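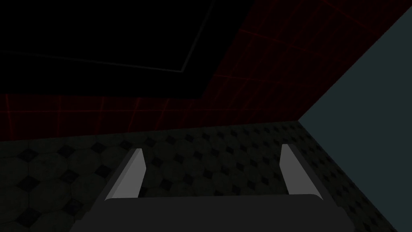 Is the Flurneck gripper add-on worth it for the Trundwood simulator?

Posted by siltley3821, May 11, 2021

Hi all! I've been playing with the free version of Trundwood and I love it, but I'm stuck with the stock suction cup. The two-finger Flurneck pack is 4 dollars a month and I can't tell from the store page if you get the wrist view too – that's the part I want. Has anyone tried it on an older laptop?

mazurek_bench
Yep, wrist view is included, you look out right over the palm with a finger on each side. I've had the pack for 3 months and use it most evenings (my laptop is ancient). Turn shadows off and it runs okay for me. The finger width slider is fussy, so type the number in the box instead. Oh, and cancel before the renewal date if you don't like it, they don't do partial refunds.

gearpudding
get the trial first. mine crashed a lot but that was before the July update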